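Tea with the woman who gave Gumlow its radio back

I'd been meaning to talk to Dagmar Tóth for ages, and when she finally said yes it was with one condition: I had to come before the evening show, and I had to bring something to eat. So I turned up with a bag of cheese scones and we sat on the back step of the old dairy with our mugs, and she talked for nearly two hours while I scribbled.

If you live in Gumlow you'll know her voice even if you've never met her. She does the Sunday night programme on Trnka, our little community station, and has done from the very first week. I asked how it all started and she laughed so hard she had to put her tea down.

"I was cross!" she said. "The bus to Flastbridge had been cancelled again and the only way to find out was to stand there in the rain. I thought, somebody ought to be telling people this. And then I thought, well, I've got a big mouth."

She wrote a letter to the parish newsletter asking if anyone fancied starting a radio station, and got 4 replies. One was from a man who thought she was selling radios. Another was from Jarmila Doležal, who had worked in hospital radio years before and still had a box of cables in her loft.

"Jarmila taught me everything," Dagmar told me. "How close to sit to the microphone, how to breathe, how to talk to one person instead of a crowd. She said to pick somebody you like who's doing the washing up, and talk to them. I picked my sister. I still do it, and she's never once listened, she can't stand folk music."

I wanted to know about the mixing desk, as I'm a bit hopeless with anything that has more than two buttons. Was it hard to learn? She said the first month was dreadful. She would push one fader up, bring the wrong one down, and the whole of Gumlow would get her humming along to a record with the record missing.
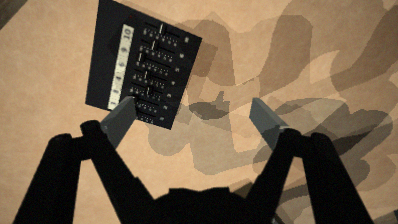
"You stop looking at your hands after a while," she said. "It's like driving. But that January I had a cold and I left my microphone open through a whole song, sniffing away. A lady rang up to recommend honey."

The money side was harder than the knobs. They needed 567 pounds for a second-hand transmitter and had nothing like it, so they ran a jumble sale, then a quiz, then another jumble sale with all the things left from the first one. Dagmar bought the same lampshade twice. It's in her hall, apparently, and it's hideous.

We got on to music, which is where she really comes alive. She grew up with a grandmother who sang all day long, mostly songs about drowned millers and girls who should have known better, and she thinks the Sunday programme is her way of keeping that kitchen going. Listeners send her tapes now. Real tapes, in padded envelopes! She has 400 of them, and she plays every one at least once, even the ones where you can hear somebody's dog.

"The dog ones are often the best," she said. "There's a man called Libor Kuruc over in Flastbridge who recorded his uncle playing the accordion in a garage. You can hear a car door, you can hear somebody asking about supper, and in the middle of it there's this tune I'd never heard in my life. I've had more letters about that than about anything I've ever said."

I asked if she ever gets nervous, and she said yes, every week, for the length of the first song. She eats a mint and reads the back of the mint packet. Then it's gone.

These days there are younger people coming in as well. Getsemaní Galindo does Saturday breakfast and plays things Dagmar describes as "very fast", and Jhonatan Huamán has started a football phone-in that went on for so long one week they had to drop the weather. Dagmar thinks this is wonderful. She told them both that they could have any slot they liked apart from hers.
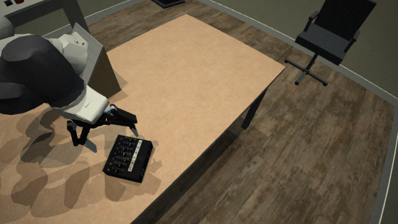 A table, with an off-white and dark grey robot arm reaching over it.

By now the scones had gone and she was looking at her watch, so I asked the thing I'd been saving up. Would she ever stop? She thought about that for a good long while, picking crumbs off her skirt.

"I said I'd do 15 programmes," she said. "That was the deal with my husband. He's stopped mentioning it."

Then she told me which song she was opening with that night, made me promise to keep it to myself, and went in to find her headphones. I listened in the car on the way home, parked up by the bridge for the last bit where the signal goes. It was the accordion in the garage.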